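Sachiko Kikuchi keeps the complaint letters in date order, and she has read all 3,675 of them. "Not in one sitting," she says. "I'm conscientious, I'm not a monk."

Kikuchi spent eight years on the supervision desk at Ostum, a mid-sized brokerage, before moving to Cleltero, where she handles disputes over structured notes sold to retirees. The notes had cheerful names. One was called Harvest Plus. "I asked what the plus was," she says. "There was a silence, and then somebody offered me a cookie."

The trouble, as she tells it, was in the paperwork. Buyers signed a risk statement on page 41, by which point most had stopped reading at page two. "The warning was perfectly clear. It was also in the one place you could be sure a customer would never visit."

Her former colleague Tomomi Sugiyama has less patience with the customers. "People will spend a month choosing a refrigerator," Sugiyama says, "and then hand over their savings between coffee and lunch."

Kikuchi has heard this before and doesn't quite disagree. She would still like the warning moved to page one. A draft rule to that effect has been out for comment since January. It runs to 553 pages, and the part about keeping things short begins on page 90.
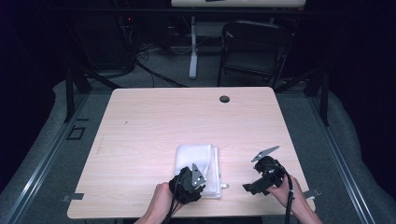 Who would have to follow the draft rule on risk warnings?
Any firm selling structured notes to individual customers, including brokers who only pass along another firm's product.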